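Sasteo P7 – Processeur audio pour salles de cinéma

Référence catalogue : Grokono / Sasteo P7
Catégorie : son en salle, traitement et distribution
Disponibilité : sur commande, livraison avec le rack ou séparément

Présentation

Le Sasteo P7 est un processeur audio destiné aux salles de cinéma commerciales, aux auditoriums municipaux et aux salles polyvalentes équipées d'une projection numérique. Il reçoit les pistes du serveur de projection, assure le décodage des canaux, l'égalisation, la gestion des retards et la répartition vers les amplificateurs. La sortie est organisée en 7.1 : trois canaux d'écran, quatre canaux d'ambiance, un canal de graves.

L'appareil remplace le P5, dont la fabrication est arrêtée. Les fichiers de réglage du P5 sont repris par le logiciel de configuration, à l'exception des courbes de graves, à refaire sur site. Les cartes d'extension de l'ancien modèle ne sont pas compatibles.

Domaine d'emploi

Le P7 est dimensionné pour des salles allant jusqu'à 405 fauteuils. Au-delà, ou en présence d'un balcon profond, il convient de prévoir une seconde unité en mode esclave pour les ambiances arrière. Le mode esclave se déclare dans le menu Système et ne demande pas de licence supplémentaire.

Les avant-premières avec prise de parole sont traitées par une entrée microphone prioritaire. Lorsque celle-ci est active, les canaux d'ambiance sont coupés et le canal central passe sur une courbe voix mémorisée à part. Le retour au format film se fait manuellement en façade ou par commande réseau depuis la cabine. Une temporisation réglable évite la coupure entre deux interventions, par exemple pendant la traduction des réponses d'un réalisateur.

Entrées et sorties

Entrées numériques : deux connecteurs RJ45 au format AES/EBU, huit canaux par connecteur.
Entrée auxiliaire : stéréo analogique symétrique, pour musique d'attente ou ordinateur de présentation.
Entrée microphone : XLR, alimentation fantôme commutable.
Sorties principales : huit canaux analogiques symétriques, sur bornier débrochable.
Sorties malentendants : deux canaux, dialogues renforcés et audiodescription.
Sortie de contrôle : casque en façade, sélection canal par canal.
Contact sec : abaissement du niveau sur alarme incendie, normalement fermé.

La sortie d'audiodescription suit le retard appliqué au canal central. Elle peut alimenter un émetteur infrarouge ou un serveur Wi-Fi, non fournis.

Réglage et mesure

Chaque canal dispose d'un égaliseur par tiers d'octave et de filtres paramétriques. La mesure s'effectue avec quatre microphones placés dans la zone d'écoute ; le multiplexeur est intégré et ne nécessite pas d'interface externe. La procédure automatique donne une première courbe, que l'installateur corrige ensuite à l'oreille et à l'analyseur. Les canaux d'écran sont à régler avant les ambiances.

Le retard des ambiances est calculé à partir de la longueur et de la largeur de la salle. Dans les salles en gradins à forte pente, la valeur proposée est généralement trop courte pour les derniers rangs et doit être vérifiée.

Dix réglages complets peuvent être mémorisés et verrouillés par un code. Le niveau du fader en façade reste accessible au projectionniste dans des limites fixées par l'installateur. Le journal interne conserve les changements de niveau, les pertes de signal et les redémarrages. Il est exportable au format CSV.

Caractéristiques mécaniques et électriques

Format : rack 19 pouces, 2U
Profondeur hors connecteurs : 403 mm
Alimentation : 100-240 V, 50/60 Hz, double, à basculement automatique
Refroidissement : convection, sans ventilateur
Afficheur : monochrome, façade
Réseau : Ethernet, adresse fixe ou DHCP

Laisser une unité libre au-dessus de l'appareil. Le montage au contact d'un amplificateur de puissance est exclu de la garantie.

Unité d'affichage hall (option)

Le P7 peut transmettre l'état des salles à l'unité Parnivell, installée dans le hall, près de la caisse ou derrière le comptoir de confiserie. Elle indique la séance en cours, l'ouverture des portes et la version projetée (VF, VO, VOST). La liaison se fait par le réseau du bâtiment, sur un VLAN distinct de celui des terminaux de paiement.
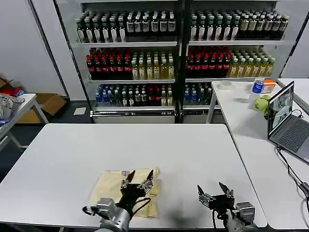 L'unité reçoit les horaires du logiciel de billetterie par un export XML relu toutes les minutes. En cas de perte de liaison, la dernière grille valide reste affichée et un voyant passe à l'orange. Le texte défilant est limité à 238 caractères, espaces comprises. Les titres plus longs que la ligne sont abrégés selon une table modifiable par l'exploitant.

Installation et mise en service

La mise en service comprend le câblage du rack, la mesure acoustique, la mémorisation des réglages et une formation en cabine. Elle est réalisée par Hakala, installateur agréé, sous la responsabilité d'Aino Hakala. Les interventions ont lieu en dehors des séances, de préférence avant 13 h. La climatisation de la salle doit fonctionner à son régime normal pendant la mesure.

À fournir par l'exploitant avant l'intervention :
– plan coté de la salle et de la cabine ;
– type et puissance des amplificateurs en place ;
– références des enceintes d'écran et d'ambiance ;
– version logicielle du serveur de projection.

Contenu de la livraison

Processeur P7, deux cordons secteur, borniers débrochables, équerres de rack, guide d'installation en français et en anglais. Les microphones de mesure sont disponibles à la location.

Garantie et assistance

Garantie de trois ans, pièces et main-d'œuvre, retour atelier. Un appareil de prêt est expédié pour toute panne bloquant une salle, sous réserve que le dernier fichier de réglage ait été déposé sur l'espace client. Les mises à jour du micrologiciel sont gratuites pendant la durée de vie du produit. La version distribuée depuis janvier corrige la perte de l'entrée auxiliaire après une coupure secteur.

Assistance technique : Feven Mersha
Devis et délais : Kauko Laaksonen
Pièces détachées P5 et P7 : Saimi Aaltonen

Documents associés : fiche technique P7, schéma de câblage RJ45 AES/EBU, note d'application « Salles polyvalentes et rideaux acoustiques », table d'abréviations Parnivell.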